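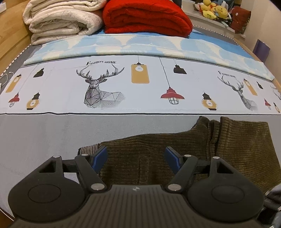
A pinça aberta por cima das calças de bombazina.

Em setembro fui a Mukcombe ver a demonstração aberta da Serngate. Já tinha lido sobre o trabalho deles com roupa e têxteis de casa, mas nunca tinha visto uma pinça destas de perto. A inscrição era gratuita, com uma vaga por pessoa, e pediam só que se chegasse antes das seis da tarde.

O espaço fica num segundo andar sem elevador. Na entrada deram-me uma folha com o programa e um autocolante com o número 61, que era o meu lugar na lista. A parte prática foi feita num quarto, em cima de uma cama, com roupa e têxteis normais. Entrávamos em grupos pequenos e ficávamos encostados à porta enquanto a pessoa que conduzia a sessão trabalhava.

Quem apresentou foi a Bernice Boateng. Começou por explicar que a pinça é segurada à mão. A pessoa pega nela, faz a tarefa como a faria um robô com dois dedos, e o que fica gravado serve depois para treinar o braço, que está noutra sala e que nesse dia não vimos a funcionar. Para quem ia à espera de um robô a dobrar roupa sozinho, foi uma desilusão, e houve duas pessoas que saíram a meio. Eu gostei mais assim. Vídeos de robôs a dobrar camisolas há muitos, e quase nunca se vê de onde vem o treino.

O projeto chama-se Sowah e a meta desta fase são 1000 gravações de tarefas em cima de camas. No dia da visita iam em 241. Perguntei se contavam também as tentativas falhadas e a resposta foi que sim, desde que a falha fique marcada. Uma peça que escorrega dos dedos também entra.

A bombazina interessou-me por causa das riscas do tecido. A Bernice disse que os canelados ajudam a ver para que lado a peça está virada, e que o pior são as calças lisas e escuras, em que as dobras se confundem umas com as outras. As bainhas também dão trabalho. Se os dedos entram demasiado fundo, apanham a perna e o lençol ao mesmo tempo. O lençol da cama era estampado com veados, e alguém do grupo quis saber se isso não baralhava as câmaras. Ela respondeu que as casas das pessoas têm lençóis estampados e que treinar só sobre fundo branco dá maus resultados fora do laboratório.

No fim deixaram-nos experimentar, três minutos cada um. A pinça é mais leve do que eu pensava, mas cansa o pulso. O meu erro foi o de toda a gente: fechar os dedos cedo demais. Apanhei ar duas vezes e à terceira consegui levantar uma ponta de tecido, que larguei logo a seguir. Com a mão faz-se isto sem pensar, porque se sente o pano. Com a pinça é preciso olhar. 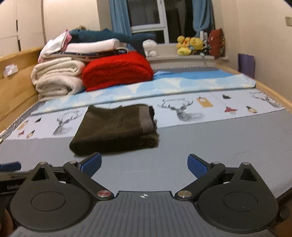

A toalha castanha, com um canto dobrado para trás.

As toalhas, segundo a Bernice, são a peça por onde começam todos os operadores novos. São grossas, têm forma simples e aguentam a dobra. Depois passam para as calças e só mais tarde para lençóis, que deixam quase sempre para quem já tem prática.

Algumas notas soltas que trouxe no telemóvel:

Os operadores trabalham por turnos de duas horas, com pausa a meio.

As almofadas dos dedos gastam-se e são trocadas com frequência. Perguntei o preço e não me souberam dizer.

Há um segundo grupo, em Grurnden, a fazer o mesmo com loiça. Esse não está aberto a visitas.

Não há data para um produto. Perguntaram isto duas vezes e a resposta foi a mesma.

Saí por volta das nove. O que me faltou foi ver o braço a repetir uma das tarefas gravadas, nem que fosse mal. Disseram que a próxima sessão deve incluir essa parte e fiquei na lista de contactos. Se me chamarem, volto e escrevo outra vez. Quem quiser ir que leve sapatos fáceis de tirar, que à porta do quarto pedem para entrar de meias.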